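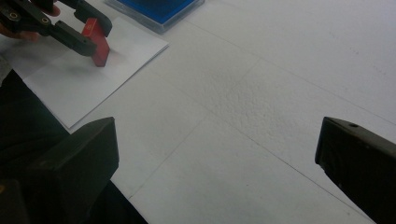

Hi, and thanks for clicking! I run a small board game workshop called Nudon out of two rooms over a bike shop in Sugden, and I'm looking for people to come play an unfinished game with me and tell me what's wrong with it. I'll feed you and I'll pay you, and if you're the kind of person who reads the rulebook out loud to everybody else at the table, I already like you.

The game is called Esari. It's a trading game for two to five players, set in a harbor town where the tide keeps moving the good docks around. You load up a boat, you try to guess where the water is going to be, and you make deals with people you probably shouldn't trust. I've been working on it for way too long. My friends have all played it so many times that they don't read the cards anymore, they just know them, and that makes them pretty useless as testers (sorry, friends, I love you, please keep bringing chips).

So I need strangers. I need 24 of you, to be exact, for a run of evening sessions starting in January.

What you'd be doing

You'd come in for two sessions, a couple of weeks apart. Each one starts at 6:30 p.m. and wraps up by 9:30 p.m., and I'm strict about the ending because I know people have buses and babysitters. The first time, I hand your table the box and the rulebook and then I go sit in the corner and keep my mouth shut. It's torture for me. You'll get rules wrong, you'll argue about what "adjacent dock" means, and I'll be over there writing it all down and eating pretzels.

When the game's over we talk for half an hour or so. I ask what was boring, when you checked your phone, which card made you mad. Then you come back for the second session and play the version I fixed (or broke worse, it happens) with a different group of people.

You don't have to be nice about it! A woman at one of my early tests told me the auction round felt like waiting at the pharmacy, and she was completely right, and the auction round is gone now.

Who I'm looking for

Mostly people who don't play a lot of games. I have plenty of notes from hobby folks already, and I'd love a few more, but I want most of the seats to go to people who own a deck of cards and maybe one dusty box in the closet. You should be 18 or older and comfortable reading English, since there's a fair amount of text on the cards. You need to be able to make both sessions. I can't stress that one enough — half the point is hearing what changed for you between the first and the second.

Couples, roommates, and parents with grown kids are all welcome to sign up together, though I'll probably split you up for one of the two nights. People who know each other well play in a kind of shorthand, and I want to see what happens without it.

If you're color blind, please, please apply. The cargo pieces are sorted by color right now and I'm adding symbols to them, and I want to know if the symbols are readable or if I've been fooling myself. Same thing if small print is a pain for you. I had the card text at a size my own mother called "rude."

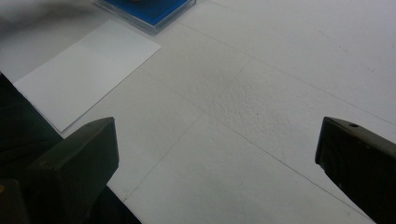 Do I have to know the rules before I show up?
Please don't read up on anything, because I want to watch you learn it from the rulebook at the table.

The money part

It's $400 total per table of five, split evenly, so $80 each, and that covers both sessions. I pay half at the end of the first night and the other half at the end of the second, by check or in cash, whichever you like. Dinner is included both times. It's usually soup and good bread from the place on the corner, with a vegetarian pot and a meat pot, and I can work around allergies if you tell me ahead of time. The math nerds will have noticed that 24 doesn't divide by five. One table will have four players, and those four get $80 each too.

Everybody who finishes both sessions also gets their name in the rulebook, if they want it there. If you'd rather stay out of it, just tell me.

Getting here

We're on the second floor and there's no elevator, which I hate. If stairs don't work for you, write to me anyway. The Cellton branch library has let me use their meeting room before, and I'm planning to hold at least one table there, on the ground floor with parking right outside the door. Sugden folks can walk or take the bus to the end of the line. There's a rack out front for bikes, and the shop downstairs closes at 6, so ring the side bell and give me a minute to get down the steps.

A few small things

You'll sign a one-page form that says I can use your comments to improve the game and that you won't post the rules online before it's out. I'm not recording video or sound. My notes have seat numbers on them and no names. You can quit whenever you want, and if you leave after the first session you keep that half of the pay, no hard feelings.

Phones are fine. Actual emergencies are fine. Bringing a friend to "just watch" is hard for me, because the rooms are small and watchers always end up giving advice — it's like they can't help it. Have your friend apply too!

How to apply

Send me a short email through the contact form on the Nudon page with "harbor" somewhere in the subject line. Tell me the last game you played, even if it was Go Fish with a six-year-old, and one game you quit in the middle of and why. Let me know which evenings you're usually free, any food stuff, and whether you'd need the Cellton room. That's plenty. I don't want a résumé.

I read everything myself, so give me a few days to write back. Once the seats are full I'll keep a waiting list, and it does get used, since somebody always comes down with a cold in January. If you land on it I'll tell you so right away and you won't be left wondering.

Can't wait to see who turns up. Come hungry, and bring reading glasses if you use them.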